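4. Storage of folders and file boxes in low office cabinets

4.1 Background to the furniture study

The paper records in most small offices have shrunk over the years, but they have not gone away. Contracts with original signatures, inspection sheets, delivery notes and personnel papers are still kept in folders and boxes, and these still need a place to stand or lie. In the offices we visited for this study that place was nearly always a low wooden cabinet, close to a desk, with hinged doors and one or two shelves. Tall filing cabinets with drawers were found mainly in archive rooms, where people went a few times a month.

This section deals with the low cabinet. Section 3 covered open shelving and Section 5 will cover drawers. We were interested in three practical matters: how the doors behave when a person is putting papers away, how the height of the shelf affects the way boxes are laid on it, and what happens to the top of the cabinet over a working week.

The material comes from 6 offices belonging to four organizations. Two of the offices were at Zunine, a supplier of building hardware, and one was at Wellen, which handles freight papers for small exporters. The remaining offices were at Brandão and Renisach. Staff at each place kept a tally sheet beside the cabinet and made a mark each time a folder or box was taken out or put back. The sheets gave 3,191 entries in all. An entry was one item moved in one direction, so a folder that was taken out in the morning and returned before lunch appears as two entries.

The tally sheets were kept by the people who used the cabinets. We expect that short trips were sometimes missed, mostly when the office was busy. The numbers are therefore used here to compare kinds of movement with each other and should not be read as a full record of use.

4.2 Doors and the space in front of them

A cabinet with hinged doors needs clear floor in front of it. When both doors of a compartment are open, the person putting a folder away works between them, and the doors decide how far to either side the folder can be turned. A wide folder carried flat has to be lined up with the opening before it goes in. Carried on edge or at a slant, it passes more easily but then has to be laid down inside, where there is less room for the hand.

Users told us that they rarely opened both doors for a thin folder. They opened the one nearer to them, slid the folder in at an angle and pushed it across. This works well with a folder that has a smooth cover. It works badly with one that has a clip, a tab or papers sticking out of the side, and several of the damaged folders we looked at had been bent in this way. For boxes, both doors were opened nearly every time. 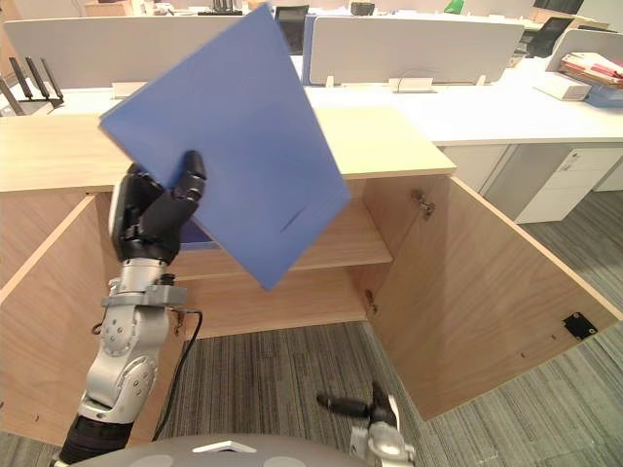
Should the doors of a low cabinet be left open during a long filing session?

They can be left open if nobody has to walk past them, and for a long session it saves a good deal of handling. In a narrow aisle it is better to close them between batches, as an open door at knee or thigh height is easily walked into and the hinges take the force of the knock.

The hinges used on this kind of furniture are mostly of the concealed type, with a metal cup set into wood and a plate fixed by screws. They hold the door well in normal use. In the older cabinets in our group, the most common fault was a door that had dropped a little at the free edge, so that it rubbed on its neighbor when closed. In each case the screws had worked loose in the side panel. The repair is simple and needs only a screwdriver, yet most of the dropped doors had been left as they were, and users had got into the habit of lifting the door slightly as they shut it.

Latches were a smaller problem. A worn latch lets a door swing open by a hand's width, and people then tend to push it shut with a foot. Marks from shoes were found low on the doors in two offices. Cabinets with a lock had fewer such marks, perhaps because the door was turned to with the key and did not depend on the latch alone.

4.3 Keys and closed compartments

Many low cabinets are built as a row of compartments under one long top, and it is common for only part of the row to be locked. The locked part was used for personnel papers, blank checks and items of some value. The unlocked part held current work. We had supposed that the keys would be kept elsewhere, in a drawer or on a hook, and at Renisach this was the rule. In the other places keys were often left in the lock through the working day and removed in the evening, or not removed at all.

There is a practical reason for this. A plain wooden door with no handle is hard to open unless there is something to pull on, and a key left in the lock serves as a small handle. Staff at Brandão said that when the keys were taken away after an audit, people began to open the doors by hooking their fingernails behind the edge. Handles were later fitted to the doors used most, and the keys then stayed in the key box without further reminders.
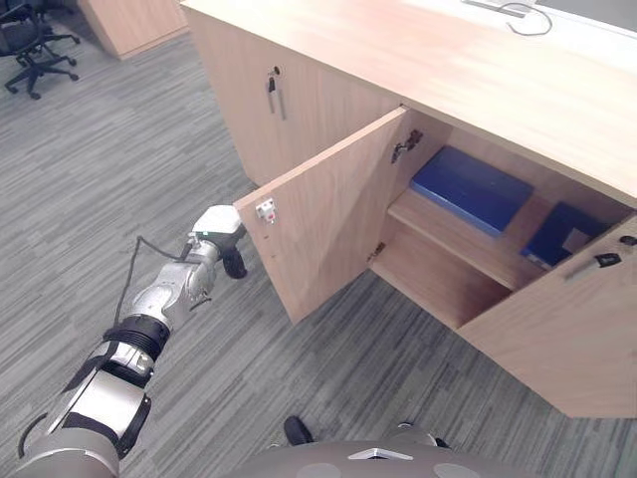 Figure 6. Low cabinet with the middle door open and a key hanging from the lock of the closed door on the left.

A key that hangs from a lock also carries a cost. With a tag or ring attached it stands out from the door face and can catch on clothing or be bent by a passing cart. Two bent keys were reported during the study, both in cabinets that stood beside a printer. We suggest that a cabinet placed on a route used for carts should have handles, and that its keys should be kept away from the doors.

The overhang of the top panel matters here as well. Where the top stands forward of the doors, it gives the key some protection from above, but it also hides the lock from a standing person. New staff at Wellen took some time to find which door the key belonged to, and a small dot of paint beside the lock was enough to cure this.

4.4 Shelf height and the way boxes are laid down

A file box can be stored upright with its spine to the front, or flat with its spine to the front. Upright storage makes better use of the width of the shelf and lets a single box be pulled out without touching the others. It needs more height. In a low cabinet with one shelf at the middle, the height above the shelf is often too small for an upright box, and the boxes are laid flat.

Flat boxes are easy to put in and harder to get out. The first box on a shelf gives no trouble. When a second is laid on top of it, the lower one can be removed only by lifting or by pulling it out from under the weight of the other. Users avoided this. They preferred to put the second box beside the first, and if the width did not allow it, they used the lower compartment or the top of the cabinet.

The tally sheets support this account. Of the boxes stored flat, those lying alone were taken out far more often than those lying under another box, even where the papers inside were of the same age and kind. Some users had made copies of papers that were already in a lower box in order to spare themselves the lifting.

The depth of the shelf plays a part too. A box pushed to the back is out of sight for a standing person, and its label cannot be read without bending down. We asked users to leave the spine level with the front edge of the shelf, which they did for a few days. After that the boxes moved back again. A strip of wood fixed across the shelf behind the boxes solved the problem at Zunine, where the caretaking staff cut the strips from scrap.

4.5 The top of the cabinet as a waiting place

The top of a low cabinet is at a handy height, and things are put down there on the way in and on the way out. In our group it was the place where a box was opened, a sheet was added or removed, and the box was closed again. It was also where boxes stayed when the person was called away.
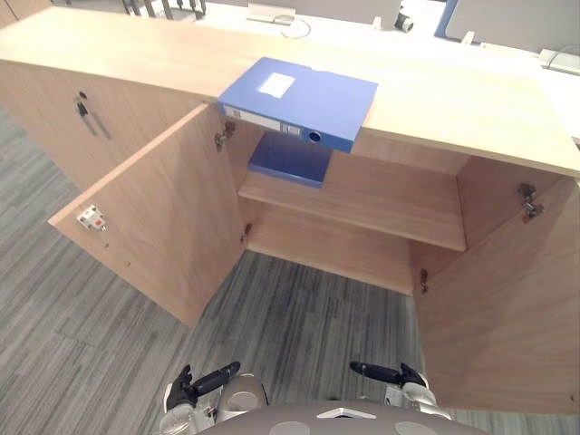
A box left on top was seldom a box with no place of its own. In most of the cases we followed up, there was room for it inside, and the person had meant to put it back. The usual delay was a matter of hours. The longest was at Wellen, where a box of customs forms stayed out from the start of October until the end of the month, by which time other papers had been piled on it and it could no longer be opened without clearing them off.

We tried two measures against this. The first was a printed card on the cabinet top asking staff to return boxes before leaving. It had a weak effect that wore off. The second was to keep one shelf position free at all times, close to the opening, for whatever box was in use. This did better. The box in use could be slid in with one hand and needed no rearranging of the others, and the tops of the cabinets were clear on most evenings for the rest of the study.

The free position has to be found somewhere, and in a full cabinet it means moving one box to another room. Brandão and Renisach were willing to do this. At Zunine the cabinets were already full, and the measure was tried in only one of the two offices.

Labels deserve a short remark. Those on the spine were used when boxes were on the shelf, and those on the upper face when boxes were lying on top. Where only the spine was labeled, boxes on the cabinet top were sometimes turned around by people looking for the name, and were then left with the spine facing the wall. Labeling both faces took little time, and all four organizations have kept it up. The wording of the labels is treated with the drawer fronts in Section 5.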